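The Fernura Newsletter
Workshop notes, 11 November 2018

What's inside the grey boxes

Members who have used the back corridor since May will know the grey boxes, if only from the bruises. They are the old office desktops from Claris House, handed over when the lease ran out, and they have been stacked along the wall at shin height ever since. There were 19 of them to begin with. The plan was to have them sorted by the end of the summer, and we did have a very nice summer.

Work has now begun. The boxes are being opened up, stripped of anything worth keeping and sorted into machines that can go out again and machines that will give up their insides so the others can. If you have never looked inside a desktop computer, it is less mysterious than the price of it suggested. Most of it is air, and in an office computer that has lived under a desk for years, the air has generally been replaced with carpet.

The first job is always to lay the thing on its side and get the cover off. Every maker has a private view on how this should be done. Some use a lever, some use thumbscrews, and one model in our stack has a sliding catch which moves only if you have already given up and are carrying it back to the shelf. After that it is mostly a matter of knowing which clips are meant to bend.

Memory comes out early. The modules sit upright in long slots with a little latch at each end, and when you push the latches outwards they pop up like toast. They are small, easily lost and the one part everybody asks for, so they go straight into a holder and stay there. A previous system involving the lid of a biscuit tin has been retired. 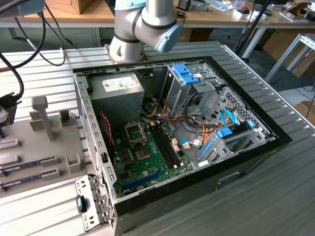
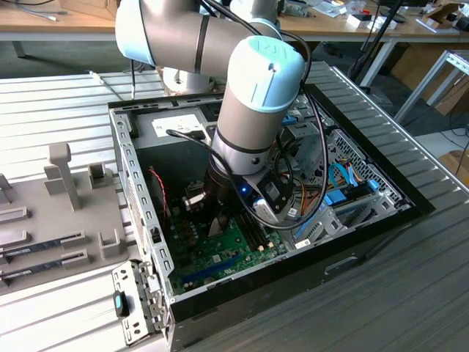 Case on its side, memory slots empty, two modules in the grey tray.

Fernura Newsletter | Issue 243 | Page 5

The big grey lump in the corner is the power supply. It has a printed label full of figures, and we ask that you leave it shut whatever your brother-in-law did with his. From it comes the spaghetti: orange, yellow and black wires, bundled up and sent off round the case by somebody who was paid by the metre. The metal cage on the other side is for the drives. All drives from the Claris machines are taken out and wiped before anything else is decided, so if you once worked there and left your holiday photographs on one, we are sorry, and we hope it was a dull holiday.

Blue plastic, in these cases at any rate, tends to mean something you may touch. The release latch on the drive cage is blue, and so is the clip that holds the expansion cards. The system falls down a bit when you reach the long blue slot on the motherboard, which does not release anything and should not be encouraged to. We mention it because of an incident in September, now closed.

Please also look out for the coin battery on the board. It keeps the clock going when the machine is unplugged, and in a computer of this age it has often stopped bothering. A machine that wakes up convinced it is New Year's Day in the distant past is not haunted. Replacement cells are in the second drawer at Paquette, under the cable ties. The flat ones in the kitchen drawer are for the scales.

We have spent 314 pounds so far on the whole business, nearly all of it on replacement drives, and the running total is pinned up by the sink for anyone who enjoys that sort of thing. Finished machines will go to the homework room at Kava first, then to members on the list. The list is long and is kept in the order people signed it. Cake has been offered and accepted, and has made no difference to anyone's position.

What we could do with now is screws. Every case appears to have been put together with a slightly different one, and the jar of spares contains 522 of a kind that fits nothing we own. If you have a tin of odd computer screws at home, and anybody who has ever built one does, please bring it in. Short ones with a coarse thread are the most wanted. We would also be glad of a soft paintbrush or two for the dust, an inch wide or thereabouts, preferably without gloss on it.

The corridor should be clear by the next issue. Until then, mind your shins.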